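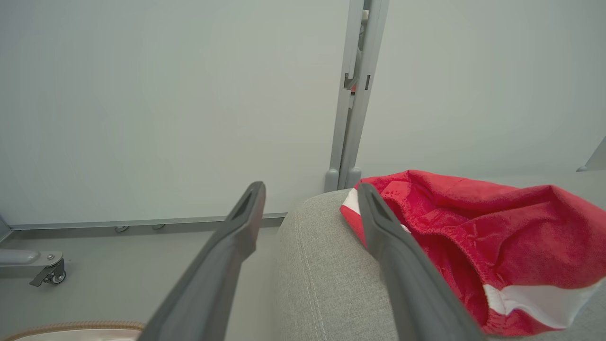
Célula Skorkaten - leia-me de montagem e manutenção

Conteúdo desta pasta: configuração, rotina de cuidados e registro de reparos do braço que trabalha com têxteis e estofados na sala de Brermont. Mantido por Rosaura Henao. Última revisão em fevereiro.

Resumo

Tarefa: pegar e soltar peças de tecido sobre superfícies estofadas
Garra: dois dedos de plástico cinza-escuro, com fenda perto da ponta
Câmera: pequena, no punho, voltada para os dedos
Episódios gravados: 1301
Episódios com falha marcada: 133
Taxa de gravação: 30 quadros por segundo

Preparação da célula

1. Travar os rodízios dos painéis claros do fundo. Se um painel muda de lugar entre sessões, anotar em notas.txt.
2. Ligar o controlador e esperar o braço terminar a referência. Não tocar na garra durante esse tempo.
3. Abrir a garra até o fim e olhar a imagem do punho. As duas pontas têm de aparecer inteiras, com vão livre entre elas.
4. Colocar a almofada cinza no chão, com a costura vertical virada para o braço, e o tecido vermelho de barras brancas por cima, sem dobrar.
5. Descer devagar até uma das pontas encostar no topo da almofada. Essa altura vai para o campo z_contato do arquivo celula.yaml.

A almofada cede, e por isso z_contato varia de uma sessão para outra. Refazer o passo 5 sempre que ela for trocada ou virada.

Cuidados

Ao fim de cada turno, passar pano seco nos dedos e tirar fiapos das fendas com pincel. O tecido vermelho solta bastante pelo. A lente da câmera se limpa com pano de microfibra, nada de álcool.

A cada 3 semanas, conferir o aperto dos parafusos da base dos dedos e a folga com a garra fechada. Os dedos são feitos pela Quispe; guardar sempre um par de reserva na gaveta do controlador.

Reparos

Dedo direito trocado depois de uma trinca na base. O par foi substituído inteiro, porque o dedo novo fechava desalinhado com o antigo.

Cabo da câmera refeito pela Pekmont. O antigo repuxava na rotação do punho e a imagem congelava. Os episódios afetados estão marcados com cabo=1 e entram na conta das falhas.

Problemas conhecidos

- O tecido prende na fenda quando a garra fecha rápido demais. Reduzir a velocidade de fechamento em garra.yaml.
- Os painéis claros confundem a exposição automática. Usar exposição fixa.
- A garra às vezes perde a referência após parada de emergência - repetir os passos 2 e 3.

Dúvidas e correções: abrir um chamado no repositório e marcar Rosaura.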